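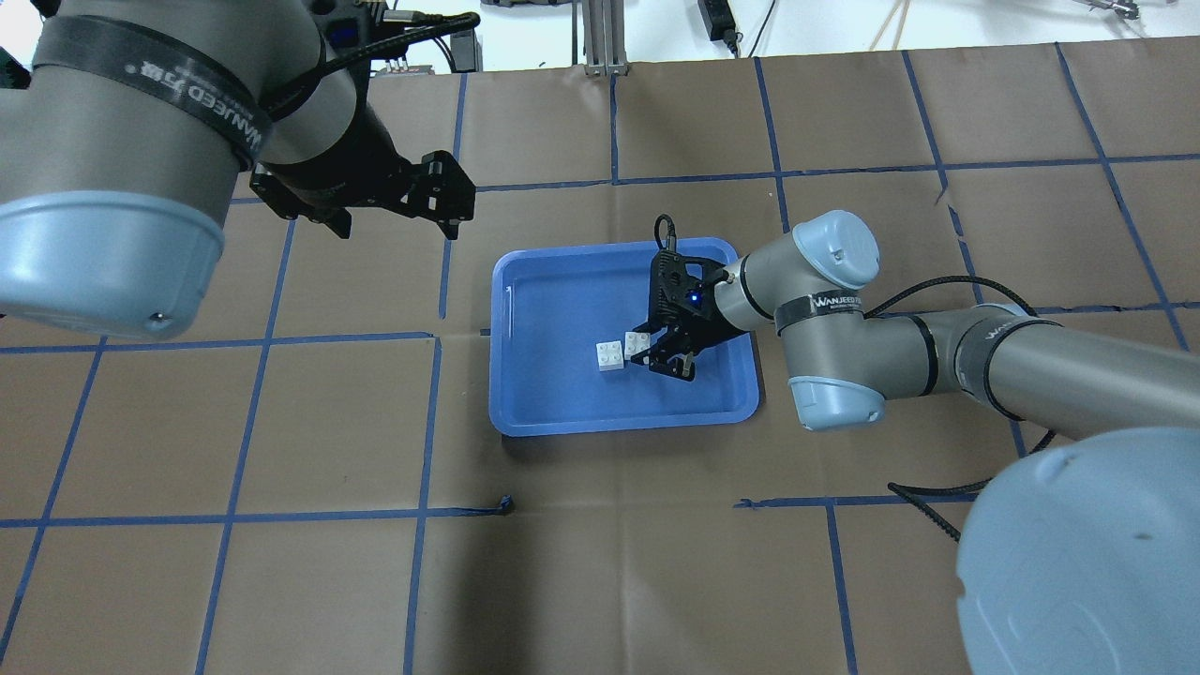 The two arms took up most of the bench at Deltotby, a shared workshop where members rent space by the month. Their owner, who asked not to be named, started the build last March and calls it Vidar. He works on it most evenings after his day job.

"I wanted something that could sort toy bricks," he said. "My kids have a lot of bricks."

The grippers gave him the most trouble. The first pair he made closed unevenly, and he went through 3 versions of the mount before he was happy. "You tighten one side and the other side drifts," he said. "I lost nearly 20 evenings to that."

He put the grid down in blue tape on brown paper so he could check positions by eye. The paper is cheap and he replaces it when it creases too much. The tape stays put most of the time – "the ends curl up, and I press them back down."

Handing a brick from one arm to the other is still the hard part. He has the timing written in a small program he named Jindemis, and he rewrites it often. "The left arm is always early," he said.

Other members stop by with advice, and he takes some of it. The cables are next on his list. He wants them tied closer to the arms before he runs anything faster. "After that, bigger bricks," he said.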